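Onura Desk Cable Frame Kit

Square desktop frame plus one USB 3.0 cable. Sold by Pullavlow, ships from our own shelf.

Hi, and thanks for stopping by! I run the little Pullavlow shop, and this kit started as a thing I wanted for my own bench. I was so tired of cables sliding off the back of the table every time I unplugged something (and then crawling around under there with a flashlight in my teeth). So I bolted four bits of aluminum extrusion into a square, laid it flat, ran my cables along it, and never took it apart again.

The frame is silver aluminum extrusion, open in the middle, so you can set your project inside and still get at it from every side. It lies flat on the table and doesn't need screwing down. I like it best on a plain mat where I can spot a dropped screw. The little clear plastic fittings go on the bars and you can slide them along until they're where you want them. Push gently, please! They like to be eased along, and if one sticks, back it off a hair and try again.

The cable is black and round, with a ribbed collar where it meets the plug, and the plug is the ordinary Type-A kind that fits a laptop, a hub or a wall charger. I went through a lot of cables before settling on this one. The cheap ones always died on me right at the neck, just behind the plug, so that's the part I look at first now. 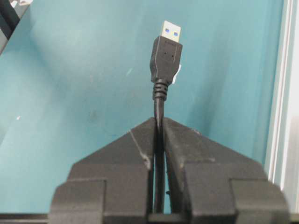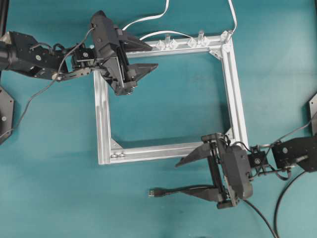
Ciltetow wrote to ask whether the frame can stand upright behind a monitor, having tried it that way for a week and found that it leaned a little whenever a heavy cable was pulled.

Good question, and yes, it'll lean. I'd keep it flat, or clamp the bottom bar to the table edge if you really want it standing. I may do a pair of feet in March if enough people ask.

What you get
Frame, 4 bars, already put together
Set of clear fittings
One USB Type-A cable, black
Hex key for retightening the corners

Item number 1901
Left in stock: 133

A few odds and ends. The corners come snug from me, but give them a quarter turn with the hex key after the first month or so of use. Wipe the bars with a damp cloth and skip the scouring pads, they leave marks. If you already have the older Sotelo frame, the fittings from this kit go on it too, though they're a tighter fit and you'll want to start them from the end of the bar.

Extra fittings are sold separately on the Onura spares page. Returns are fine within the month, just put the hex key back in the box with everything else.

Page updated Tue 16 August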